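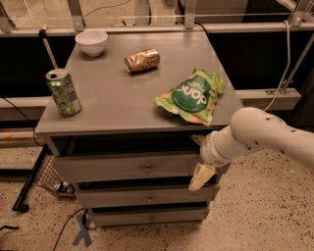 Poste de collecte « meuble à tiroirs », atelier Kenance.

Kenance recrute des opérateurs et opératrices de démonstration (h/f)

Annonce mise en ligne le 14/1/23
Lieu : site Medrano, rez-de-chaussée
Contrat : CDD à temps partiel, prise de poste en mars

Le projet Vidier rassemble des exemples de gestes domestiques destinés à l'entraînement d'un modèle de manipulation. Nous avons 57 tâches au catalogue et il nous faut 200 démonstrations valides pour chacune. Les premières portent sur le rangement : ouvrir et fermer un tiroir, saisir une canette, un bol, un sachet d'en-cas, débarrasser le dessus d'un meuble.

Vous pilotez le bras à distance. Avant chaque essai, vous disposez les objets selon la fiche, puis vous lancez l'enregistrement et vous exécutez la tâche demandée.
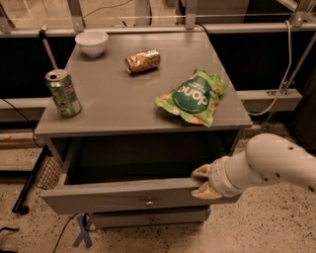 Les tâches de tiroir demandent le plus de patience. La prise se fait par le bord supérieur de la façade, la traction doit rester régulière et le meuble ne doit pas se déplacer. Un essai raté n'est pas effacé : il est étiqueté comme échec, avec un mot sur la cause, et conservé à part. Les essais valides sont relus par l'équipe d'Emden, qui peut demander une reprise.

Vos missions :
- réaliser les démonstrations prévues au planning
- remettre le poste en place entre deux essais
- renseigner le journal de collecte
- signaler tout défaut de la pince ou du bras

Profil : aucun diplôme exigé. Bonne coordination, station debout prolongée possible, français courant, lecture de consignes simples en anglais. Une expérience de la téléopération ou du jeu à la manette est appréciée. La formation dure deux jours et elle est payée.

Horaires : quatre matinées ou quatre après-midi par semaine, au choix. Prime de 300 euros en fin de contrat.

Candidature : CV et quelques lignes sur vos disponibilités, à l'attention de Wenceslao Tapia, bureau 244, en rappelant la référence Vidier. Un essai pratique d'une heure est proposé aux personnes retenues.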